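# Stripping down an old desktop tower

Notes from 12 July 2025, mostly so I remember what I did when I get to the next one.
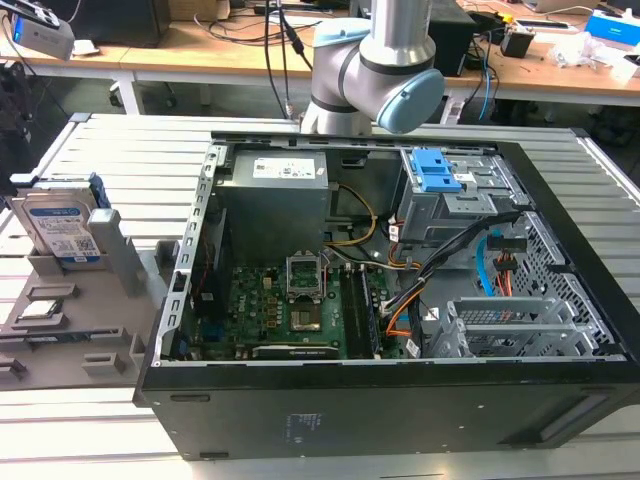 ## Why bother with an old tower

I bought this one from Berhanu Yimer, who runs the Semeniuk repair counter and had it sitting under a shelf. He wanted the space. I wanted a case with a working power supply and a place to mount a couple of drives, and I don't care much about looks. It's a plain black tower and it will live in a closet.

My plan was to go through the inside before buying anything for it. Last November I ordered a cooler first and opened the case second, and the cooler didn't fit. It's still in its box.

## Side panel off, tower on its side

I always work with the tower lying down. The motherboard faces up, screws stay where you drop them, and you can use both hands. Standing a case up and reaching in sideways is how I bent a fan header on my old Drelutine machine.

The power supply is at the top left, with its label facing up, so I could copy the numbers down without unscrewing it. I wish every case did that. The drive bay is in the other top corner and has a bright blue plastic latch. I like colored latches. Below the bay is the drive cage with the hexagonal mesh. Mesh like that catches lint, so I go over it with a soft brush before any compressed air.

## The socket

There is no processor in it and the retention frame is open. With a socket like this I keep sleeves, screws and fingers away from it until the new chip is ready to go in. I've ruined one board by dragging a cable across the pins, and I spent an evening with a magnifier and a sewing needle before giving up on it.

I'm looking for a used processor now. Proltport had one listed that might suit the board, but the seller couldn't tell me where it came from, so I passed.

## Memory and graphics

The two long black RAM slots are to the right of the socket. I have a pair of 4 GB sticks in a drawer that I'll try first. If they aren't the right type I'll buy some, and it won't be expensive.

There's a graphics card along the bottom of the board. It will probably come out. A closet file server doesn't need one once it's set up, and it only adds heat. I'll leave it in for the first boot so I'm not guessing about video output.

## Cables

There's a light blue SATA cable looped down by the drive cage, a yellow one coming off the power supply, and an orange bundle with black wires near the right side of the board. I'd rather have colors than all black. I write each one on masking tape before I unplug it: what it is, and which end goes where.

## Still to do

- Find a processor and fresh thermal paste
- Test the power supply on its own
- Brush out the mesh
- Try the Ernska 500 GB drive from the old machine
- Buy more masking tape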